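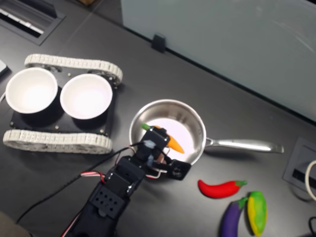 用户回复：昨天重新登录后还是一样，Hendel藏品里凡是套色木刻，检索“彩色印制”都出不来，只有后人手工上色的那批能查到。按年代排倒是正常的。

工单状态：处理中
模块：Nasach版画目录 / 检索
提交日期：2022年3月10日

处理记录

1. 已复现。以“技法=套色木刻”检索得166条，再勾选“彩色印制”，结果为0。换浏览器、清缓存后相同。

2. 查看原始著录，颜色信息没有丢。Hendel的旧卡片把印刷用色写在“版次说明”里，手工敷色写在“颜色”里。去年12月导入时只对应了后一个字段。

3. 在测试库里补了字段对应，重建索引。第一次跑到第1000条中断，日志报字符编码错误，是旧卡片里的长s没有转换。转换后重跑，用时30分钟，没有再报错。

4. 复查结果：166条中147条可以正常检出，剩下19条仍查不到。 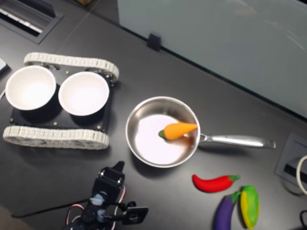
潘若溪

接上条。19条逐一看过，著录里只写“两版”，没写墨色，程序无法判断是黑色线版加色版，还是同一颜色印两遍。这部分不建议批量改，要对着原件或高清扫描看。

Tamiru那边传来的扫描件有几张偏黄，纸色和浅赭墨分不开，已请他们附色卡重扫。在此之前这19条标为“颜色待核”，检索时单独列出，不计入彩色，也不计入单色。

正式库由Jotasis托管，索引更新要等他们的维护时段。更新前请不要在前台手动修改“颜色”字段，会被覆盖。已经改过的请把编号贴在本工单下面。

另外，“敷色”和“套色”在筛选栏里目前合并显示，拆分另开工单。

本工单暂不关闭。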